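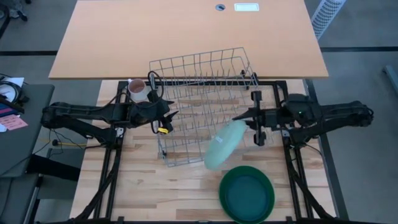 Furkevano: teaching two arms to do the washing up
Speaker notes - Rania Ezzat, student projects evening, Nov 9, 2019

Slide 1. Say hello. Wait for the people at the back to find chairs. Furkevano is the name of the project and means nothing. We picked it because every sensible name was taken by another team.

Slide 2. What we promised in April: a pair of arms that would load a dish rack with a full set of crockery. What we can load now: plates, one at a time, if they are in a good mood. Mugs are "future work". Pause for the laugh. If there isn't one, move on quickly.

Slide 3. Why plates are hard. A plate lying flat gives the gripper nothing to get under. You have to catch the rim, tip it, then find a slot hardly wider than the plate. My little brother can do this and he is not funded.

Slide 4. The numbers. We recorded 3,445 tries by hand, with one of us steering both arms. We had aimed for 4,000 but then there were exams. Best run on the test day: 5 plates in a row. Do not mention the sixth unless asked.

Slide 5. Play the video. It is at normal speed. People will think it is slowed down, so say this before pressing play.

Slide 6. What went wrong. We always put the rack in the same spot, and the arms learned the spot and ignored the rack. Now we turn it a bit between tries. Marinescu's team had the same trouble with their cutlery tray, so ask them as well.

Slide 7. Thanks to Jiken for the bench space and to Zoneletti for over 100 emails about cables. Questions. If someone asks about bowls, point at Marinescu.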